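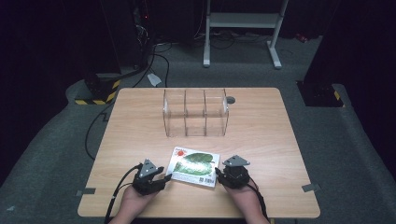 Unit 2: Sorting Small Packages
October 2023 – Instructor: Dineo Mabaso

A clear organizer lets you check stock without picking anything up. Choose one with compartments wider than your widest packet.

Stand flat packets on edge, front side toward you. Keep barcodes on the same side – it saves time at inventory. Anything over 500 grams goes on the lower shelf.

For next class: read the Mokoena handout and sketch a layout for a 60-packet pantry drawer.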